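Restart a Heart day returns to Gatbridge

The Whitfield Resuscitation Day is back for another year, and its program coordinator can hardly sit still talking about it. A paramedic by training, she has spent most of December on the phone to speakers, and she says the line-up is the best she's seen.

"We had 300 people last time and I thought that was huge," she says. "This year the hall holds 579 and I reckon we'll fill it!"

The morning belongs to drowning and cold-water rescue, a subject she has wanted on the program for ages. After lunch it's all hands-on. Crews from Jadcombe will run a station on CPR in cramped spaces (bathrooms, caravans, the back of a ute), and there's a session on looking after bystanders once the ambulance has gone.

"Someone does compressions on their neighbour for 25 minutes and then they go home and make dinner," she says. "I want every service in the room to leave with a plan for ringing that person the next day."

She is just as keen on the community side. Her goal is to teach 1000 locals to use a defibrillator before next summer, starting with footy clubs and school canteens.
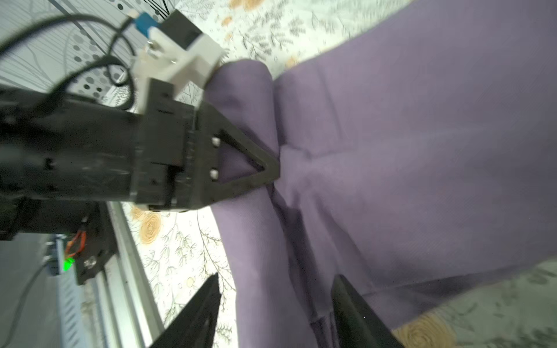
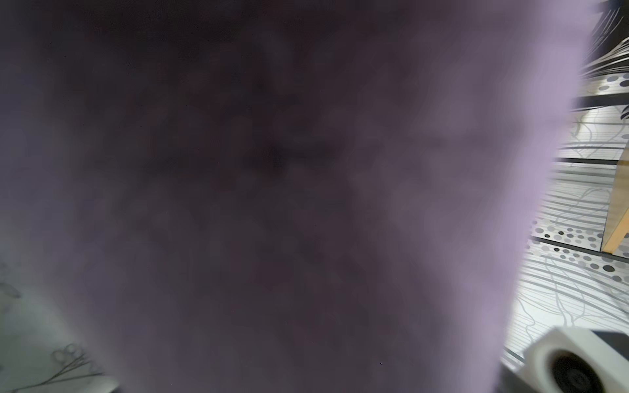 "You don't need to be fit and you don't need a certificate," she says. "You call triple zero, you push hard and you send somebody for the defib. My mum learnt it in her lounge room on a couch cushion, and she was better than some of my students."

Registration is open now through the Whitfield office. Students and volunteer first responders get in free, and morning tea is included.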